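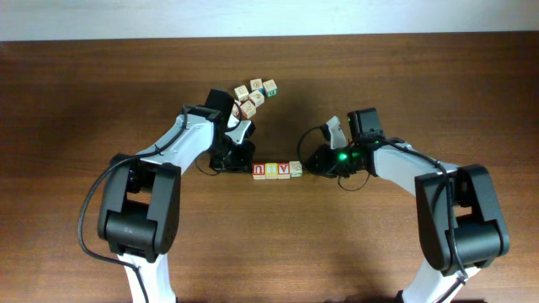 Slide 1. Both arms at the table, four letter blocks in a row between the grippers.

Speaker notes, Arsalan Marwat. Pirkby shared workshop, Monday evening session.

Leave the title up while people sit down. Name, bench number, then straight into the build. The project is called Picard. Two arms, one table, one job: put letter blocks in a straight row.

Slide 2. Frame and mounting
The bench was the first problem. The old one at Rimstead flexed when both arms accelerated together, and the error showed up at the fingertips. Moved to the wooden table at Pirkby in September. Say that the bases are fixed and that the spacing was measured twice. Anyone who wants the drawing can ask afterwards.

Slide 3. Control
Each arm has its own controller. A single process sends targets to both at 200 updates a second. The first version ran at 500 and dropped messages under load. No visible difference in the motion at the lower rate. Mention the speed limit near the table surface, and that it stays on during demonstrations.

Slide 4. Cables

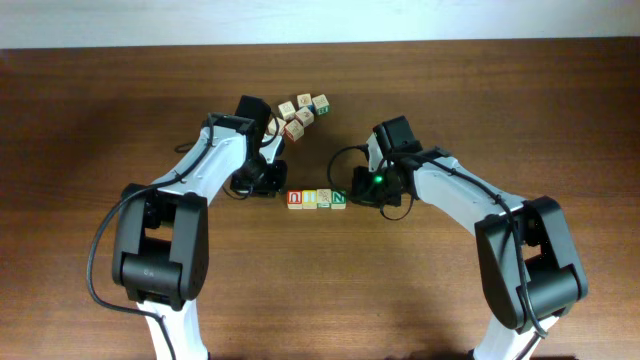
Cable routing took longer than the control code. A cable pulled tight at full reach drags on the wrist and shifts the gripper sideways, so every run needs slack at the joints and none along the links. The clips on the right upper link hold the straight part of the run. The loop beside the right gripper is the part I am least happy with: it rests on the table close to the row, and a wider sweep would put it among the blocks. Next revision brings it back over the wrist. Pause for questions on connectors, there are always some.

Slide 5. Placing a block
Approach from the side, close, lift, travel, lower, open. The lower step is slow. Blocks have to end up touching, and the last few millimetres are done by pushing against the neighbour. Pushing too hard bends the row. The force threshold was set by hand and is the same for both arms, which is probably wrong.

Slide 6. Results
Over 300 placements logged with the current grippers. Typical failures: block rotated in the fingers, block picked up with its neighbour, row pushed out of line. Read the table from the slide, do not recite it from memory. The Pramedden software release changed the log format halfway through, so the early runs are plotted separately.

Slide 7. Still to do
Letter recognition. At present the order of the letters is ignored and the row does not spell anything. Orientation comes first, then spelling.
Separate force thresholds.
Reroute the right cable.

Stop at 6 minutes for questions if the previous talk overran. Skip slide 5, keep slide 4.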